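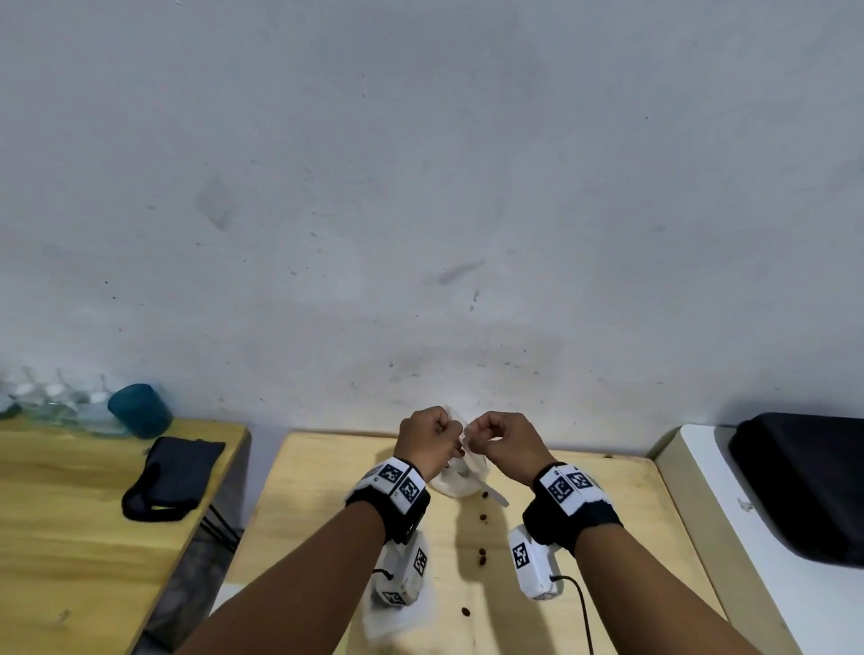
コーヒー基礎コース 配布資料
乾いた食材を開ける、すくう、量る、しまう
Pirnesano 教室 2018年12月8日

前回の続きから始めます。前回は豆の選び方と、欠点豆の見分け方を勉強しました。今回はお湯を使いません。淹れる前の手の仕事だけをします。袋を開けること、容器のシートをはがすこと、スプーンで豆や粉をとること、量って書くこと、最後に元の場所へしまうことです。
つまらない内容だと思う人もいるかもしれません。私も習い始めたころはそう思っていました。しかし、店で働いたときに一番多く注意されたのは、抽出のやり方よりも、豆をこぼすこと、袋の口を開けたままにすること、使ったスプーンを別の粉に入れることでした。ですから、このコースでは一回分の時間をすべてこのために使います。

この資料は授業の前に一度読んでください。授業中は手がふさがりますので、読みながら作業することはできません。

1. 今日使う言葉

私は日本語が母語ではありませんので、似ている言葉の違いを自分のために整理しました。受講者の中にも同じような方がいますから、そのまま載せます。

はがす:くっついている薄いものを、端から少しずつ離すこと。シート、シール、ラベルに使います。
やぶる:薄いものに力を入れて、裂くこと。シートをはがそうとして、途中でやぶれることがあります。
すくう:スプーンのくぼんだ部分に、粉や豆をのせて上げること。
つまむ:指先ではさむこと。豆を一粒だけとるときに使います。
すりきり:スプーンやカップのふちと同じ高さまで、平らに入れた量のこと。
山盛り:ふちより高く入れた量のこと。すくう人によって量が大きく変わります。
小分け:大きい袋や容器から、一回に使う量を別の容器に移すこと。
口:人の口ではなく、袋や瓶の開いているところ。「袋の口を折る」「瓶の口が細い」のように言います。

「袋を切る」と「袋を開ける」も違います。切るのははさみの仕事で、開けるのは手でもできます。記録ノートには「開けた日」と書いてください。「切った日」と書くと、豆が足りなくなった日だと読まれることがあります。日本語では、なくなることも「切れる」と言うからです。私は実際にそのように読まれて、同じ豆が次の日にもう一袋届きました。

2. 作業する場所を作る

作業は机の中央で行います。机の奥が壁についている場合は、奥の方に置きたくなりますが、奥で手を動かすと腕がのびて、手首の高さが安定しません。自分のひじが軽く曲がる位置を探して、そこを作業の場所にしてください。

机を二つ並べて使うときは、境目に気をつけます。高さが少し違う机を並べると、細いすきまや段ができます。豆は丸いので、すきまがあれば必ずそこへ行きます。紙やカップも、境目の上に置くと傾きます。すきまを布でふさぐ人がいますが、布の下に豆が入って、次に布を持ち上げたときに全部床に落ちますので、このコースではふさがないことにしています。境目から手のひら一つ分を、何も置かない場所にしてください。

今使わないものは、横の机か棚の上に移します。ここで言う「使わないもの」には、自分の持ち物も入ります。筆入れ、小さい布の袋、眼鏡のケースなどです。ひもやストラップがついているものは、ひもを内側に入れて置きます。袖やひじに引っかかると、ひもと一緒に本体が動き、その前にあるカップも動きます。

瓶は壁に沿って一列に並べます。瓶の口が細いものは倒れやすいように見えますが、底が広ければ心配はいりません。むしろ、背の高いカップを瓶の前に置くことの方が危ないです。瓶をとろうとした腕がカップに当たります。

明かりの位置も見ておきます。頭の上や後ろから光が来ると、自分の頭と手の影が作業している場所に落ちます。影の中では、豆と豆の間のごみや、粉の中のかたまりが見えません。立つ位置を半歩ずらすだけで変わることもあります。影がどうしても消えないときは、容器の方を影の外に動かしてください。

最後に、机の上を乾いた布でふきます。ぬれた布でふいた後は、もう一度乾いた布でふいて、手のひらでさわって確かめてください。水が少しでも残っていると、落ちた粉が机につきます。

3. 容器のシートをはがす

粉やクリームの入ったカップには、口のところに薄いプラスチックのシートがついているものがあります。ふたの下にもう一枚ついている場合もあります。このシートのはがし方で、机がきれいなままか、白くなるかが決まると言ってもいいくらいです。

手順
一 カップを平らな場所に置きます。手に持ったままはがしません。
二 軽いカップは、指で机に一度トントンと当てて、シートの裏についた中身を落とします。強く当てる必要はありません。
三 シートの端を探します。耳(つまむための小さい部分)があれば、それをつまみます。耳がなければ、ふちを指の腹で一周なでて、浮いているところを見つけます。
四 片方の手でカップの側面をおさえ、もう片方の手で端を少しだけ持ち上げます。最初の音がするまで、ゆっくり引きます。
五 少し開いたら、引く方向を上から横に変えます。真上に引くと、最後に離れるときにシートがはねて、裏の粉がとびます。
六 全部はがれたら、裏の面を内側にして二つに折り、すぐにごみ入れに入れます。

四のところで、端が小さくてつまめないという質問がよくあります。爪で引っかいてもよいですが、カップのふちを割らないように、爪はシートと平行に入れてください。ナイフの先を使うことはこの教室では禁止です。シートが突然切れて、ナイフが自分の方へ来ることがあります。

シートが伸びる種類のときは、別のやり方をします。伸びるシートは一か所を引いても長くなるだけで、なかなか離れません。この場合は両手を近づけて、両方の指でシートを持ち、指と指の間で短く引きます。長く持つほど伸びます。短く持って、少しはがれたら持つ場所を変え、また短く引きます。時間はかかりますが、中身は動きません。

途中でやぶれたときは、残ったところを無理にはがさないで、反対側の端から始めてください。小さい切れ端が中に入っていないか、必ず見ます。透明なシートは白い粉の中では見つけにくいので、やぶれた二枚を机の上で合わせてみて、欠けているところがないか調べるのが確実です。

切れ端が机から落ちた場合は、その場で拾います。後で拾うつもりのものは、たいてい靴の裏について隣の部屋まで行きます。

4. 粉を扱うとき

白い粉は見た目がよく似ています。砂糖、粉乳、クリーム用の粉、塩は、透明なカップに入れてしまうと、経験のある人でも間違えます。なめて確かめることはしないでください。小分けしたらすぐに、名前と開けた日を書いたラベルを貼ります。ラベルはふたではなく、本体の側面に貼ります。ふたは入れ替わります。

粉をとるスプーンは完全に乾いたものを使います。布でふいたばかりのスプーンは、くぼみの中に水が残っていることがあります。明るい方に向けて、光り方を見てください。

粉の面にスプーンを立てて刺すと、穴のまわりの粉がくずれて、とる量が毎回変わります。スプーンを斜めに入れて、容器の壁に向かって軽く押し、そのまま上げます。多すぎた粉は、同じ容器の上で、ふちを使って平らに落とします。机の上で落とす人が毎年います。

かたまりがあるときは、スプーンの背でつぶします。つぶれないほど固いかたまりは湿気のしるしです。それだけ取り除いて残りを使う、ということはせずに、容器全体を別にして、私に見せてください。

粉の作業と豆の作業を続けて行うときは、粉を先にして、ふたを閉めてから豆に移ります。両方を開けたまま進めると、豆の薄い皮が白い粉の上に落ちます。皮はとても軽く、袋を動かしただけでもとびます。色が違うのでよく目立ち、一つ一つとるのは大変な仕事です。

5. 豆を袋からとる

透明な小袋に入った豆を使います。透明な袋のよいところは、残りの量と豆の状態がすぐに見えることです。悪いところは、光を通すこと、それから薄いものが多く、口が自分で立たないことです。ですから、豆を袋からとる作業は、すくう手よりも、袋を持つ手の仕事が大切です。 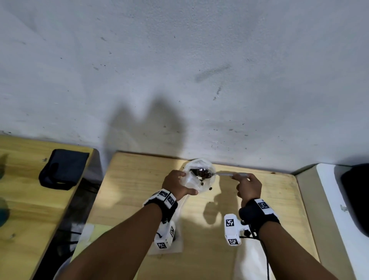
利き手でない方の手で、袋の口の近くを外側から持ちます。親指と人差し指で輪を作るようにすると、口が丸く開きます。袋の底は机につけておいてもよいし、袋を横に寝かせて、豆を口の方へ集めてもかまいません。豆が少ないときは寝かせる方が楽です。ただし、口を低くしすぎると、豆は自分で出てきます。

スプーンは柄の長いものを選びます。短いスプーンでは指が袋の中に入ってしまい、豆に手の油がつきます。柄の中ほどか、それより少し後ろを軽く持ち、くぼみの部分だけを豆の中に入れてください。

豆は粉と違って、押しても平らになりません。スプーンを前に押すと、豆は逃げて横へ行きます。急いで追いかけると袋の内側をこすり、豆がはねます。スプーンを豆の下に入れてから、袋の方を少し傾けて、豆の方からスプーンに来てもらうようにします。このとき両手が同時に動きます。初めは難しいですが、右手だけ、左手だけで練習しても上手になりません。最初から両手で行ってください。

小さいスプーンで一度にたくさんとろうとしないことも大事です。山の一番上の豆は、袋の口を通るときに落ちます。袋の口のところで一度スプーンを止め、落ちそうな豆を袋の中に落としてから外に出します。急がない動作ですが、拾う時間を考えれば早いです。

移す先の容器は、袋の口のすぐ隣に置きます。遠くに置いてスプーンを長く運ぶのは、見た目は上品ですが、理由がありません。

机に落ちた豆について
机の上に落ちた豆は、作業が終わるまでそのままにしておきます。一粒落ちるたびにスプーンを置いて拾うと、そのたびに袋を持つ手がゆるみ、もっと落ちます。終わったら指でつまんで、練習用の缶に入れてください。元の袋には戻しません。床に落ちた豆は捨てます。踏むと滑りますので、床のものだけは、気がついたときにすぐ拾います。

落ちた豆も重さを量って、記録の「こぼれ」の欄に書いてください。少ない方がもちろんよいですが、少なく書くための欄ではありません。どの動作で落ちたかを横に一言書くと、自分の癖がわかります。「袋から出すとき」「袋を置いたとき」など、短い言葉で十分です。

6. 量る

教室のはかりは Surdu と Gevport の二種類があります。Surdu は反応が早く、数字が細かく動きます。Gevport は数字が落ち着くまで少し待ちます。どちらがよいということではありませんが、途中で替えないでください。一つの練習は最初から最後まで同じはかりで行います。

今日の練習の量は次のとおりです。

練習A 豆 8 g を、小さいスプーンで小皿に移す。
練習B 豆 12 g を、同じスプーンで小皿に移す。
練習C 粉 44 g を、カップから瓶に移す。
練習D 豆 120 g を、大袋から小袋に分ける。分け方は自分で決めてよい。

AとBは似ていますが、別の練習です。Aは少ないので、一粒の違いが気になります。最後の一粒は指でつまんで入れても、スプーンでもかまいません。Bでは同じ動作をくり返しますから、だんだん雑になります。自分の動作が雑になったところを覚えておいてください。後で聞きます。

Cは瓶の口が細いので、スプーンから直接入れると外に落ちます。紙を二つに折って、折り目をみぞのように使います。粉を紙の上にのせ、折り目の先を瓶の口に少しだけ入れ、紙の後ろを指で軽くたたきます。紙を高く上げて一度に流すと、口のところで詰まります。詰まったときは瓶の側面をたたきます。棒を入れてつつくと、粉は余計に固くなります。

Dは唯一、大きいスクープを使ってもよい練習です。分けた後に小袋の重さを一つずつ量り、合計を出してください。合計が初めの重さと合わない人は、袋の重さを引いたかどうかをまず確認します。それでも合わないときは、机の上と、自分の袖の折り返しの中を見てください。

はかりの使い方の注意
容器をのせてから、ゼロにします。ゼロにしてからのせるのではありません。
はかりの上では袋を持たないでください。手の重さがかかります。
数字を読むときは、手をはかりと机の両方から離します。
はかりの足が机の境目にかかっていないことを見ます。
数字は読んだらすぐに書きます。覚えておいて後で書くことはしません。話しかけられると忘れます。

スプーン何杯という量り方も、家では便利です。しかし、豆の大きさと焼き方によって、同じ一杯でも重さが違います。深く焼いた豆は軽く、浅く焼いた豆は重いです。家でスプーンを使いたい方は、自分のスプーンで、自分の豆をすりきりで何回か量ってみて、その数字を袋に書いておくのがよいと思います。豆を替えたら、もう一度量ってください。

7. 口を閉じて、しまう

袋の閉じ方は三つの動作です。まず、袋を立てて底を机に当て、豆を下に集めます。次に、豆のすぐ上から手のひらで押して、空気を出します。最後に、口を手前に細く折っていき、クリップかゴムでとめます。

折るときに豆をはさむ人が多いです。はさむと、そこだけ口が浮いて、閉じたように見えても閉じていません。折る前に、口の近くの内側を指で外からなでて、豆が残っていないことを確かめます。

強く空気を出そうとして、袋を丸めて握ることはしないでください。薄い袋はしわのところから弱くなります。しわが多くなった袋は、まだ使えるように見えても、二重にするか、新しい袋に移します。そのとき、開けた日は古い袋の日付を写します。袋が新しくなっても、豆は新しくなりません。

瓶に移す場合は、瓶の中が乾いていること、前のにおいがないことを調べます。ふたの裏のにおいは、瓶の中より強く残ります。ふただけ別に洗い、一晩おいてから使うのがよいです。ガラスの瓶は光を通しますので、戸のある棚に入れます。棚の上や机の奥に並べるときは、その日の分だけにしてください。

冷蔵庫については意見が分かれます。この教室では使いません。出し入れのたびに袋の外側に水がつき、その手でまた袋の口をさわるからです。家で冷凍する方は、一回分ずつ小分けして、出したものは戻さないというやり方なら問題は少ないと思います。

粉のカップは、シートをはがした後はもうシートに頼れません。付属のふたがきつく閉まらない種類では、カップごと別の密閉容器に入れます。Atosero の教室で使っている二重ふたの容器は、内側のふたが回りにくいので、閉めたつもりで開いていることがありました。私たちの教室に来たときは、普通の一重のふたを使ってください。

8. 片づけの順番

片づけは、作業と逆の順番ではありません。次の順番で行います。

はじめに、すべての容器のふたと袋の口を閉じます。
次に、落ちた豆をつまんで缶に入れ、量って書きます。
それから、粉を乾いたはけで集めます。布でふくのはその後です。
スプーンを洗い、すぐにふいて、布の上に寝かせます。
瓶を元の列に戻します。ラベルを手前に向けます。
横に移しておいた自分の持ち物をとります。
最後に床を見ます。机の下と、机の間のすきまの下も見ます。

壁に粉がついたときは、こすらないでください。塗った壁はざらざらしていて、こすると粉が小さい穴に入り、ぬれた布を使うと跡が残ります。乾いたはけで上から下へ軽く払うだけにします。

9. よくある間違いとその直し方

袋の口を上に向けたまま、上からスプーンを刺している。
→ 袋を少し寝かせます。深い袋では、口を外側に一回折って低くします。

シートを勢いよくはがし、中身が手にかかった。
→ まずカップを置き、手をふいてください。ぬれた手で続けないこと。中身が減った分は「こぼれ」に書きます。

すくうたびに、はかりの数字を見ている。
→ 目標の手前までは数字を見ないで、豆を見てください。最後の少しだけ数字を見ます。目が行ったり来たりすると、スプーンも揺れます。

粉のスプーンで豆をとった。
→ 豆の方は、白くなったものを別の皿に出します。粉の方に問題はありませんが、逆の場合(豆のスプーンを粉に入れた場合)は、粉ににおいが移りますので教えてください。

肩が痛くなった。
→ 机の奥で作業していませんか。容器を手前に引きます。机が高すぎるときは立って行います。

右手は正しいのに、こぼれる。
→ 左手を見てください。袋を強く握ると口が閉じ、ゆるく持つと口が下がります。途中で持ち直してもよいです。持ち直すときは、スプーンを袋の外に出してからにします。

10. 家でする練習

小さい袋に乾いた豆を入れて、同じスプーンで小皿に移してください。コーヒー豆がなければ大豆でもかまいませんが、大豆はもっとよく転がります。練習Aの量を続けて行い、毎回こぼれた数ではなく、こぼれた場面を書いてください。

もう一つ、台所にある容器を一つ選んで、シートのはがし方を観察してきてください。耳の位置、伸びるか伸びないか、どの方向に引くと静かに離れるかを、短い文で書きます。絵を描いてもよいです。九月のコースでは納豆の容器を選んだ人が多く、それはそれで勉強になりましたが、できれば粉のものをお願いします。

次回の持ち物
記録ノート、鉛筆、乾いた布二枚、袖をとめるゴム。
エプロンは教室のものを使ってもよいです。
次回からお湯を使いますので、長い袖は必ずとめてください。

資料の日本語に変なところがありましたら、授業の後で教えてください。次の版で直します。前の版の「豆を慰める」は「豆をならす」に直しました。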